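Bin Picking Cell, Project Report, Part 3: What We Bought and What We Still Need
Group: Callum Mellor, Tia Crabtree, Ayodele Aliyu
Written up by Callum

So this is the money part, which I got stuck with because I missed the meeting where we split up the sections. Our budget for the term was $1,081 and the list we turned in back in March came to $1,036. That sounds fine until you notice it leaves $45 for shipping and anything we break!

The arm belongs to the department, so it cost us zero. Everything we had to plan for was at the end of the arm or underneath it: finger parts, fittings, cable ties, clamps, and something to pick up. Tia wanted a proper fixture from Brorkness to hold the bin still. I wanted a bar clamp. The clamp won – it was $48 and we could have it the same week.

The blocks were the easy bit. We went with plain red and dark green ones, long and rectangular, and we drop them in the metal bin any which way. I'd budgeted for a fancier set of test parts from Pawlak, but we cut it once we saw how much trouble plain blocks could give us when two of them end up nearly side by side. 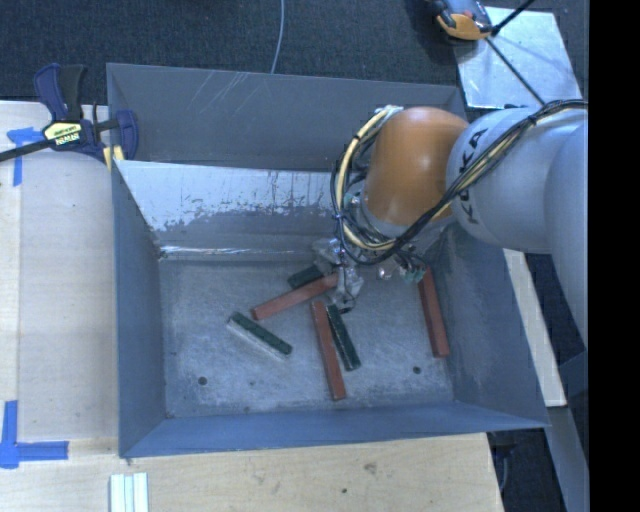 Howard Kettle read our draft and wrote back that we had priced the gripper as if it would last forever, and that he would put $80 aside for spare fingers before spending another cent on sensors. Fair enough. We hadn't put in a single spare. I moved the $80 out of the lighting line, which Ayodele is still a little mad about.

For next term I'd ask for two things. First, a decent cable sleeve from Restitz, because zip ties are cheap but redoing the bundle every time we change something eats a whole afternoon (mine, mostly). Second, a second bin with a different wall slope, so we can see if our grasp planner only likes the one we have. The Trornoreck quote for that hasn't come back yet, so the line in the table is blank for now.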